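Ilport releases results on training household manipulation policies from hand-held gripper recordings

Jun 17, 2025

Ilport, in collaboration with the robotics software firm Zedeo, has released the results of a study on learning drawer and storage tasks from demonstrations recorded with hand-held grippers. The work forms part of the Husar project, which examines how well manipulation policies trained on human-operated tools transfer to fixed robot arms in furnished homes.

The study addresses a known difficulty in imitation learning. Teleoperated robot data is well matched to the target hardware but slow and costly to collect outside a laboratory. Video of bare hands is inexpensive but carries no direct record of gripper pose or jaw opening. Husar uses an intermediate approach in which an operator holds the end effector directly, and the policy is trained on wrist-view images, estimated tool trajectory and jaw width.

Demonstrations were collected in occupied homes, using the furniture and belongings already in place. Operators were asked not to tidy surfaces or standardize lighting. Tasks centred on opening and closing drawers, and on placing, removing and rearranging folded or rolled textiles within them.

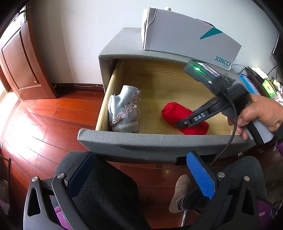

A hand-held gripper positioned over a red cloth in an open nightstand drawer, recorded from the viewpoint of a second gripper.

Textiles were selected as the main object class for their variable geometry. A folded garment has no fixed grasp point, and its outline changes with each contact. Drawer compartments add a further constraint: the side panels limit the approach angle, and the drawer front can block the wrist view during the final few centimetres of travel.

The principal result concerns the representation of actions. Two formulations were compared on identical demonstrations. In the first, each predicted motion was expressed in a coordinate frame fixed at the start of the recording. In the second, motion was expressed relative to the current pose of the gripper. The relative formulation produced more consistent grasps when furniture height and starting position differed from those in the training set. The fixed-frame formulation remained competitive only where the arm base was placed in a calibrated position.

A second finding relates to latency. Human operators move faster than the arms used for evaluation, and policies trained on uncorrected timestamps tended to close the jaws early. Aligning image and trajectory streams before training, and compensating for actuator delay at run time, reduced this behaviour. Evaluation covered 12 task variants, none of which used a room included in the training data.

The study also notes limitations. Strong glare on polished floors degraded trajectory estimates in several recordings, which were excluded from training. Gripper recordings do not capture contact force, and policies were unreliable on drawers with stiff or uneven runners. Tasks requiring coordinated motion of both grippers were less repeatable than single-gripper tasks.

A technical report describing the alignment procedure, training configuration and evaluation protocol is available from Ilport on request. The next phase of Husar will be carried out at the Prostley test site and will add force sensing at the jaw. Initial results from that phase are expected in January.

Media and technical enquiries should be directed to the Ilport communications office.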